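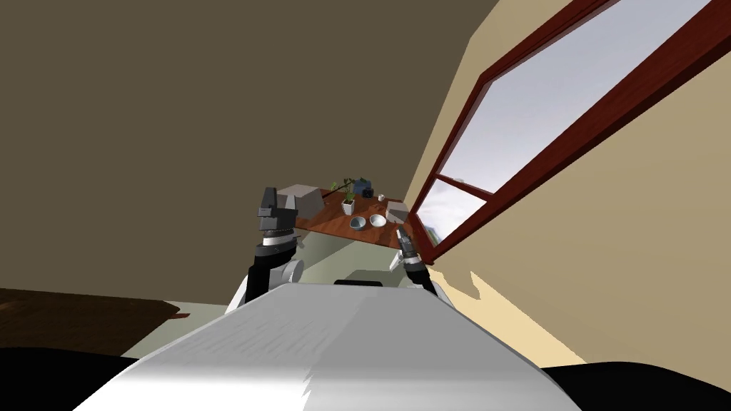 コンピューターでえがいた部屋。ななめにかたむいて見える。

サイト内検索 キーワードを入力 検索
カテゴリー：からだのふしぎ > 耳・目・鼻　タグ：バランス、めまい、小学校中学年から

まっすぐ立つのは、けっこうたいへん

文：ビオレタ・オリバーレス（スコラルドこども科学室）

首を右にかたむけてみてください。部屋はかたむいて見えましたか。目に入る景色はちゃんとななめになったはずなのに、「たいへんだ、家がたおれる！」とさけんだ人は、たぶんいないでしょう。かたむいたのは自分の頭のほうだと、脳が知っているからです。

では、脳はだれからそれを聞いたのでしょう。答えは耳です。耳は音を聞くだけの係だと思われがちですが、おくのほうでもうひとつ仕事をしています。しかも一日じゅう、ほめられもしないで。

耳のおくの三つの輪

耳の穴のずっとおく、指も綿棒もとどかないところに（とどかせようとしないでください）、「三半規管」というものがあります。名前はいかめしいですが、形は細い管をまげた輪が三つ、ちがう向きにくっついているだけです。

管の中には、リンパ液という水のようなものが入っています。頭を回すと管はいっしょに動きますが、中の液は少しおくれます。朝、ふとんから出るときのみなさんに似ています。そのおくれのせいで、管のとちゅうにあるゼリーのようなふたがおされて、まがります。ふたの中には細い毛をもった細胞がいて、「いま右に回りました」と脳に知らせます。

輪が三つあるのは、頭の回り方がいろいろあるためです。「はい」とうなずく動き、「いいえ」と首をふる動き、「うーん」と横にかしげる動き。どの返事をしても、脳にはばれています。

小さな石ものっている

三半規管のとなりには、「耳石器」というべつの係がいます。こちらにはゼリーのようなまくがあり、その上にとても小さな石のつぶがのっています。耳に石があると聞いて心配になった人、だいじょうぶです。ないほうがこまります。

頭をかたむけると、石の重みでまくがずれ、下の細胞の毛がまがります。これで「下はどっちか」がわかります。目をつぶってふとんに寝ころんでも、天井のほうを床だとまちがえないのは、この石のはたらきが大きいのです。エレベーターが動きだしたときの、あの「ふわっ」も、石が脳に知らせています。

ぐるぐる回ると、なぜ目が回る？

その場でぐるぐる回ると、はじめはおくれていたリンパ液も、やがて管と同じ速さで動くようになります。ところが、ぴたっと止まると、体は止まったのに液はまだ動こうとします。バケツの水をかき回して、手を止めたときを思いだしてください。水は手の都合など聞いてくれません。

耳は「まだ回っています」と言い、足は「もう止まりました」と言い、目は景色を追いかけていそがしく動きます。三人がべつべつのことを言うので、脳はすっかりこまってしまいます。これが「目が回る」です。回りすぎると気持ちが悪くなるので、ためすときは広いところで2、3回まで。晩ごはんのすぐあとはおすすめしません。

車の中で本を読むと気分が悪くなるのも、よく似たけんかです。目は「本は動いていない」と言うのに、耳は「ゆれている、まがった、また止まった」と言います。遠くの景色を見ると楽になるのは、目と耳の話が合いやすくなるからです。

やってみよう：かた足立ち

1　かべの近くで、くつ下をぬいで立ちます。
2　目をあけたまま、かた足で立ちます。
3　こんどは目をつぶって、同じようにかた足で立ちます。
4　よろけたら、すぐにかべに手をつきます。

目をつぶったとたん、ぐらぐらしませんでしたか。バランスは、耳と目と、足のうらや筋肉の感じをあわせてとっています。目が休むと、のこりの係が急にいそがしくなるわけです。

大人にもやってもらいましょう。「こんなの、かんたんだよ」と言った人ほど、よく見ておくとおもしろいですよ。

ことばのメモ
三半規管（さんはんきかん）：頭の回る動きを感じる三つの管。
耳石器（じせきき）：頭のかたむきや、まっすぐな動きの速さの変化を感じるところ。
リンパ液（えき）：ここでは、三半規管などの中に入っている液のこと。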